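I have been wanting to write about wooden blocks for months, and tonight I finally have a mug of tea and an hour to myself, so off we go!

It started with Volkan Güler, who sits across from me at the Fallon workshop and can't see an offcut without squaring it up. Back in December he cut a batch of little cubes from a plank he'd been saving, sanded them through 400 grit, and left them on my desk with a note that only said "for you." I love them. They have no finish on them at all, and they smell faintly of pencil shavings (yes, I sniffed them, don't judge me).

The other half of my happiness is the board. It's a big slab of orange-brown wood with knots and cracks and so much shine that it throws the lamps right back at you. I picked it up for $30 and carried it up two flights of stairs, complaining the whole way. A piece of cardboard goes on top as the landing spot for the blocks. I like cardboard for this! It's matte, it's kind to corners, and you can draw on it.
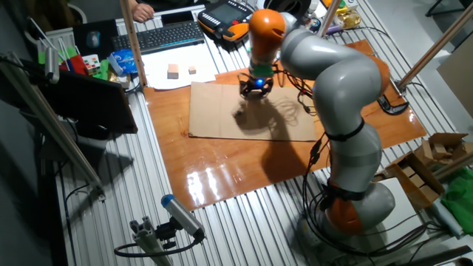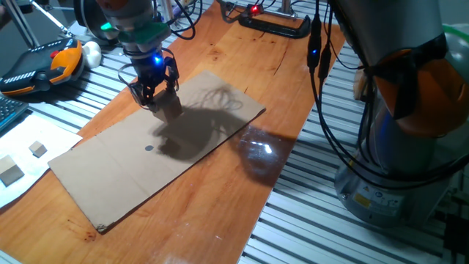 A cube over the cardboard, and two more waiting on the white paper at the back:

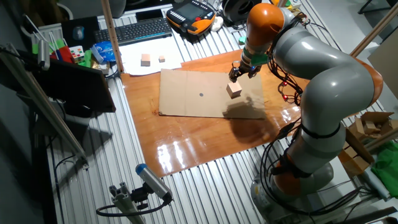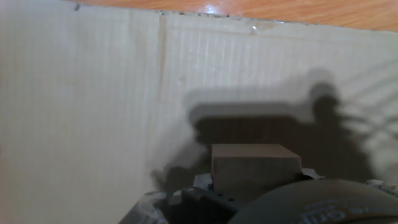

What I really want to do next is a proper set. Volkan thinks three sizes is plenty, and I keep sketching five, with a couple of long ones for bridges and maybe a half cube, which would make towers so much more interesting. We went back and forth on the wood as well. Maple is lovely but it dents less than I'd like (I know, I know, but I enjoy a block that shows some history). Linden is soft and pale and cuts like butter, so I'm leaning that way.

Edges are my big obsession right now. A sharp edge looks wonderful for a day and then gets fuzzy, so I've been taking mine down with 300 grit, just two or three strokes per side, and it makes such a difference in the hand! If you have a favorite way of doing it, please leave me a comment. I'm also looking for a small box with a sliding lid, nothing fancy, and Volkan has already offered to make one if I stop borrowing his good saw.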